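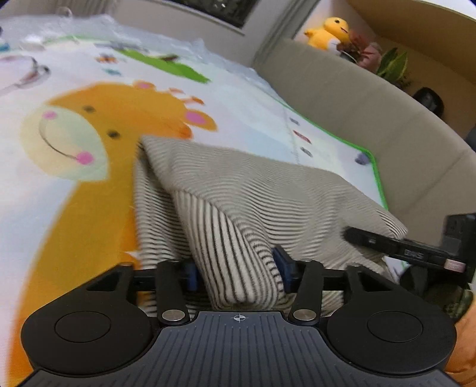 Tikix Fold Bench - parts and plans for a cloth-handling build at home

Code: TKX-836
Price: $200 plus postage
Availability: in stock, sent from our workshop in Usthorpe
Skill level: comfortable with a screwdriver and a bit of Python

The Fold Bench is a small tabletop arm you build yourself, and its one job in life is picking up and folding clothes. You practise the moves first with a hand-held gripper, on real clothes, wherever you have some floor. Then you build the arm and start working out how to get it to do the same. It's the most fun we've had with a pile of washing, and we're very happy to have it in a box at last!

Cloth is a brilliant subject for a home build. A block has the same shape every time you grab it, but a jumper never does. Pinch a soft knit in the middle and it comes up in a peak, grab it a bit wider and you get a fat rolled fold with a hollow underneath, and the rest of it flops wherever it likes. Stripes are a great help at the start, as you can see at a glance which way the fabric has been pulled.

What's in the box
- Arm base and three joint sections, aluminium, pre-drilled
- Servos and driver board
- Bag of M3 screws, washers and spacers (spares included)
- Two sets of soft finger pads, one smooth and one ribbed
- Wiring loom with labelled ends
- Printed plans in colour, plus a card with the download address

You'll also need
- A hand-held gripper for the practice sessions (not included)
- A 12 V power supply
- A laptop with a spare USB port
- A flat surface you can leave set up for a while
- Clothes, the older the better

Choosing a surface

Any floor or table will do. A kids' play mat with a printed measuring scale along one side is a lovely thing to work on, and plenty of homes have one already. Note where the garment sits against the numbers before each try, then put it back to the same spot for the next one. Bright cartoon prints are fine and you don't need to hunt down a plain mat. If you have two people and two grippers, work from different sides of the garment and agree out loud who is lifting - it saves a lot of tugging.
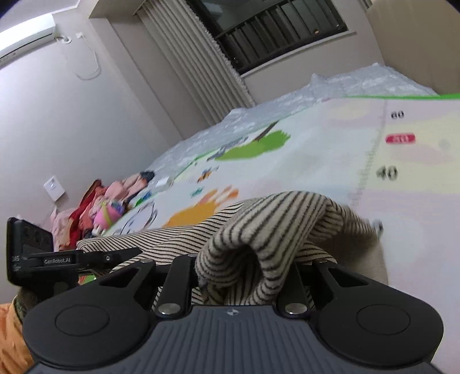

Start with a single pinch and lift, and stay on it longer than you think you should. Keep the jaws low to the cloth, close slowly, and watch the fold form between the fingers before you raise anything. Once that feels easy, move on to dragging a corner across, then to a half fold. The plans set out 8 exercises in order, and the last two are properly hard.

Shazia Dogar built one of the first kits on her dining table and sent us pages of notes, most of which ended up in the plans. Her best tip is to swap the finger pads early and often. Fuzzy knits suited the smooth set in her trials, and thin cotton tees did better with the ribbed.

Specifications
Reach: 7 joint positions saved as presets, or free movement
Arm weight: 836 g without power supply
Build time: roughly two evenings
Software: open source, Linux and Windows

Changes in this version

The base plate is thicker and the elbow joint no longer needs shimming. Ashton Nepia redrew the wiring page, and the labels now match the colours of the wires. Owners of the July version can download the new plans at no charge.

Goes well with
Rokon clamp-on table mount
Harawira cable sleeves, grey or black
Spare finger pads, smooth or ribbed

Page updated 14 November 2021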